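Cords and chargers: the drawer clear-out at Stotside
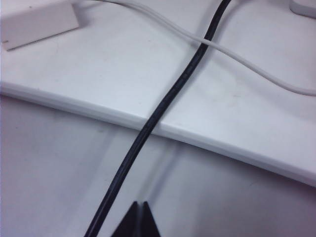
What to bring

The cord sort at Stotside is set for 4th April, in the front room as before. Bring whatever has piled up at home: power cords, phone chargers, adapters, extension leads, and the odd thin white cable that no longer belongs to anything you own. Please don't untangle them first. We have long tables and it goes faster when the whole lot can be spread out.

Leave batteries, light bulbs and anything with a cracked plug at home. Those go to the Brekke drop-off, which takes them year round at the side gate.

How the sorting works

Black power cords and white charging cables go on separate tables. Within each, we sort by the end that plugs into the device. A cord with a flat jacket and a groove down the middle usually fits a lamp, a radio or a small kitchen appliance, but check the plug and the rating before you put it in a box. Adapters are matched by the voltage printed on the housing. If the print has worn off, the adapter goes in the scrap bin even if it looks new.

Wind each cord loosely in a circle the width of your hand and fasten it with a strip of cloth tape. Don't wrap it around the adapter. That bends the cable right where it leaves the block, and most of the bad ones we saw last time had split at that spot.

Write on the tape what the cord fits, if you know. "Desk lamp" is enough. If you don't know, write the length.

Last time

We took in 105 cords and adapters at the last sort and 80 of them went back out to people who needed one. The rest went for scrap. Printer cords were gone in the first hour. We still have a full box of short phone cables, so if you need one, ask for it.

Labels and boxes

Solveig Bråten has cut down the Serama boxes from the storeroom, and they are the right depth for coiled cords. Five are set up already. We could use two more with lids for the adapters, so bring one if you have it to spare.

At home

If you are keeping your cords, the same method works in a drawer. Lay everything out on a table or a white sheet. White cables are easy to miss on a white surface, so run your hand over it before you clear up.

The next sort after this one is in June, at the Pillau hall.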